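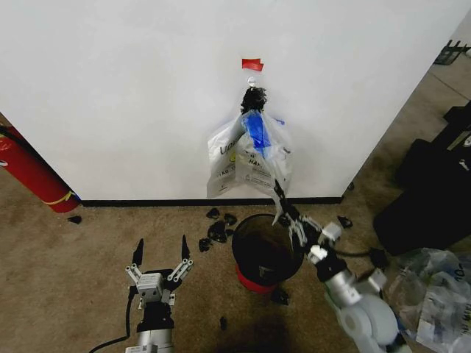
Sirnar Parallel Gripper, Two-Arm Evaluation Set

Search products, part numbers, manuals
Search

Order reference: 936
Supplied by: Jurkum Automation Supply, Plundport
Availability: for loan or purchase

The Sirnar evaluation set is intended for laboratories and engineering departments that wish to try a parallel-linkage gripper on their own arms before committing to a larger order. It contains a matched pair of grippers, the wrist collars needed to fit them, and the control unit with its cables. The set may be purchased outright or borrowed for a fixed period under the terms given further down this page.

Both grippers are identical and may be fitted to either arm. Each is driven by a single motor through a linkage of parallel bars, so that the fingertips remain aligned as they open and close. The linkage is left uncovered for ease of inspection and cleaning. Customers working with fine dust or liquids should contact the Plundport office before ordering, as the standard version is not sealed.

Suitable work

The Sirnar was designed for light handling at bench and floor level. In our own trials it has been used chiefly on soft and awkward items: bags, cloths, packaging film, cable and loose sheet. These remain a difficult class of object for most grippers. A plastic bag offers no fixed shape to a camera and very little resistance to a fingertip, and the place at which it is gripped often decides whether the next movement is possible at all.

For this reason the standard fingertips are narrow. They can take hold of a gathered corner or a twisted end of film without drawing in the material on either side, and they will reach into spaces where a broad pad would foul the rim of a container. The penalty is a small contact area. Smooth, heavy objects are better served by the wide pads listed under accessories.

Trials at Plundport

Before the set was added to our range it was compared with two other grippers over 298 trial runs, all carried out on the same pair of arms and by the same operators. The other units were the Thorlacius T-series, which uses broad rubber-faced pads, and an older three-finger gripper that we no longer supply. The tasks were chosen from ordinary tidying and waste handling: holding a bag hanging from a hook, picking scraps from carpet, lifting a folded cloth, and placing light rubbish in a bin.

The findings are summarised as follows.

Thin film and bags. The Sirnar was the most dependable of the three. The Thorlacius held well once closed but tended to push the film away during the approach, particularly when the bag was hanging freely.

Small scraps on carpet. The Sirnar and the three-finger unit gave similar results. Operators preferred the Sirnar as the fingertips were easier to see from a head camera. Very flat pieces were missed by all three grippers on occasion, and a second attempt at a different wrist angle was normally required.

Folded cloth. The Thorlacius gave the better result. Its wider pads kept the folds together, whereas the narrow fingertips sometimes lifted only the upper layer.

Rigid containers. There was no clear difference at light loads. At heavier loads the Thorlacius is to be preferred.

Customers should note that these results were obtained under remote operation. We make no claim as to performance under a trained policy or other automatic control, where the choice of camera and controller will have a considerable effect.

Cameras and controllers

The set does not include a camera. Most customers use a head-mounted view together with a small camera at each wrist. If only one view is available, we recommend the head position, provided that both fingertips remain visible throughout the working area. A wrist camera should be fitted on the outer side of the collar, clear of the motor cable.

The control unit accepts position and force-limit commands for both grippers. When working with film, the force limit should be set low and raised in small steps. Excessive force gives no better hold on thin plastic and will shorten the life of the fingertip covers.

Cable routing

The motor cable leaves each gripper near the wrist and must be given enough slack for full rotation. A loop that is too generous may catch on the rim of a bin or on the opposite arm. Please move both arms slowly through their full working range before starting a trial, and check the cable again after any change of collar.

Contents of the set

Two Sirnar grippers with standard fingertips
Two wrist collars (please state the arm model when ordering)
One control unit with power supply
Two motor cables
3 pairs of spare fingertip covers
Printed fitting guide

Accessories

Wide pads, pair: order reference 1874
Extended motor cable: on request
Sealed linkage cover: expected in May

Loan terms

Sets are lent to universities, colleges and registered companies. The borrower is responsible for return carriage and for any damage beyond normal wear. Fingertip covers are treated as consumable and need not be returned. Where a set is purchased at the end of the loan, the loan charge is deducted from the price.

A comparison loan, in which the Sirnar set is sent together with a pair of Thorlacius T-series grippers, can be arranged where stock permits. Both types fit the same collars and can be exchanged without removing the collar from the arm.

Enquiries should be addressed to the Jurkum applications desk at Plundport, stating the arm model, the controller in use and the type of object to be handled.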